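Stripping an old desktop PC before it goes to recycling

Most households have one of these in a cupboard. The council site will take it whole, but it is worth an hour on the bench first, to get the drive out and keep any parts you might use again.

## Before you open it

Shut the computer down, switch it off at the wall and pull the mains lead. Hold the power button in for 20 seconds to drain what is left in the board. Leave the power supply box itself closed. There is nothing inside it for you to mend.

Lay the tower on its side so that the open side will face up, on something flat that won't mind a scratch. An old towel is fine if you keep it clear of the parts. Touch bare metal on the case before you touch anything green.

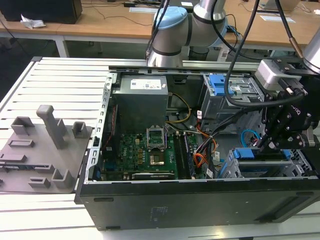 Screws are what go missing, so set out a muffin tin or a few jam jar lids before you start. Use one for each area of the case and put a scrap of paper in each saying where the screws came from. On many office machines you will need fewer than you expect. The Dell here has blue plastic latches at the optical drive cage and at the hard drive bay, and latches of that sort are worth looking for before you reach for a screwdriver. Keep the side panel with the rest of the case if it is all going for scrap metal.

## Cables first

Unplug before you pull. Hold the plug and not the wires, and look for a small clip on the side that has to be squeezed. If a plug is stiff, rock it gently end to end.

- Data cables are thin and flat or slightly curled. Keep one or two, as they fit most desktop drives.
- Power cables from the supply stay with the supply. Gather them with a freezer bag tie so they lie out of your way.
- Photograph the wiring before the first plug comes out if there is any chance of putting it back together.

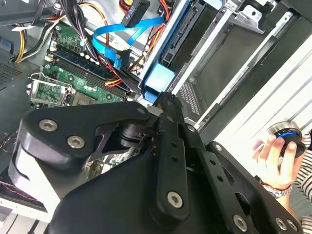
*Blue data cable, with the drive cage and its light blue latch to the right of the board.*

## The drive

Take this out even if you keep nothing else. It has your bank letters and photographs on it. Once both cables are off, press the latch and slide the drive out along its bay. If it sticks, check for a screw on the far side.

Label it with the date and whose it was. Carleen Ruawai, who wrote to us in April, keeps hers in padded envelopes inside a biscuit tin, and that works well in a dry room. If you want it destroyed, ask at the recycling site whether they do it while you wait.

## Parts worth keeping

1. Memory. Push the clip at the end of the slot outwards and lift the module straight up by its edges. Wrap it in an anti-static bag.
2. Expansion cards. Undo or unclip the bracket at the back of the case first, then ease the card up evenly.
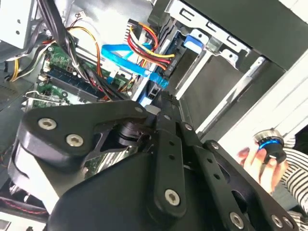 3. Fans. Brush the dust off outdoors and keep them only if the blades spin freely.
4. The small coin battery on the board. Take it out and put it in the battery recycling, with tape over both faces.

Put the lid back on before you carry the case to the car. The cut metal edges inside are sharp, and a loose panel will slide about in the boot.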